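DINDEVPORT, January: Clamska Opens Its Winter Craft Nights

I'm Tonantzin Arellano, and I'm so happy to say Clamska is back at the old Siltusbridge hall every Thursday (doors at 6:30 p.m.)!
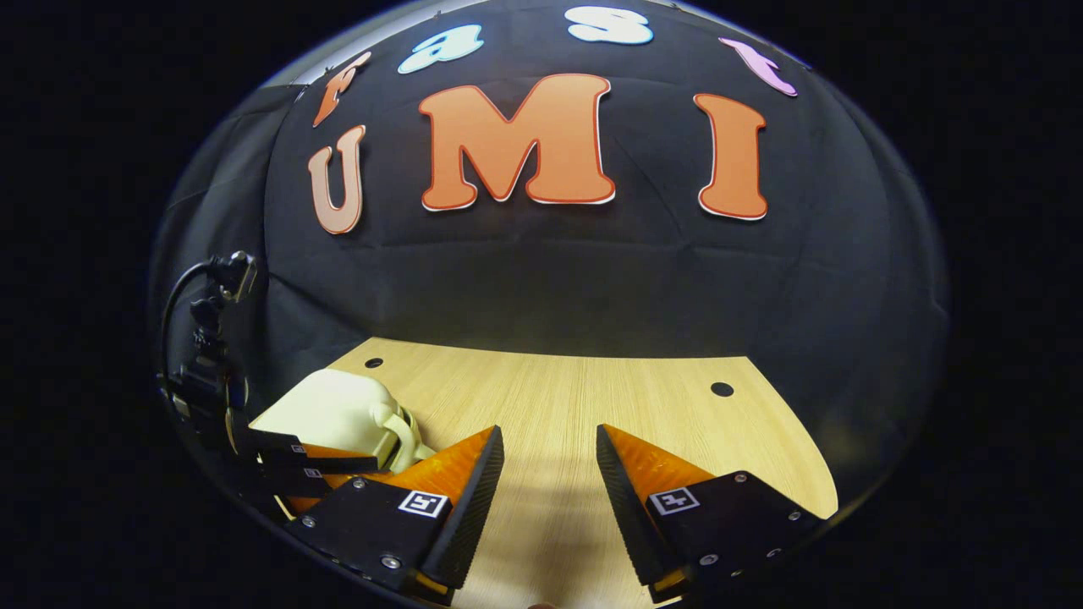
We've got 34 evenings planned this year, with room for 50 people at each one. Tickets are $2, kids get in free, and tea is included. Bring scissors if you have a pair you love – ours are pretty dull!

To save a seat, call the Clamska desk, extension 159.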